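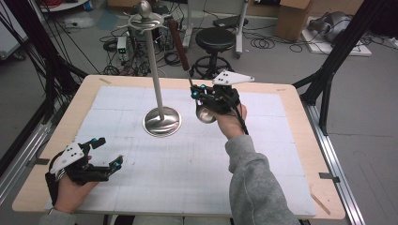
Preguntas que me hacéis sobre las demostraciones a mano

¿Hace falta saber programar?
Para nada. Yo llegué a Nisetti sin haber escrito una línea de código y grabé mi primera tarea esa misma mañana. Te pones una pinza en cada mano y haces el trabajo — despacito, eso sí.

¿Y por qué no mover el robot con un mando?
También lo hacemos, y para piezas pesadas lo prefiero. Pero con las pinzas en la mano notas si algo roza o se tuerce, y a mí me salen movimientos mucho más naturales (con el mando parezco un cangrejo).

¿Cuántas veces hay que repetir cada tarea?
Depende de lo puñetera que sea. Para colocar algo en un soporte pido unas 50 tomas y luego miro cuáles valen. Del montaje de varillas y mangos llevamos 1.049, entre Aino Lindqvist y yo.

¿Qué hago si se me cae algo a mitad?
Sigue grabando, recógelo con la pinza y termina. Luego marcas la toma como «recuperación» y listo, ¡esas me encantan!

¿Puedo hacerlo si soy zurda?
Claro. Avísame antes y cambio la mano principal en los ajustes.

Se me cansan las muñecas, ¿es normal?
Los primeros días, sí. Descansa cada 12 tomas y vigila el cable de la manga, que si va tirante acabas forzando la mano sin darte cuenta.

¿Los marcadores blancos se pueden limpiar?
Con un paño seco. Nada de alcohol, por favor, que Veikko Hakala ya borró los puntos de uno en marzo.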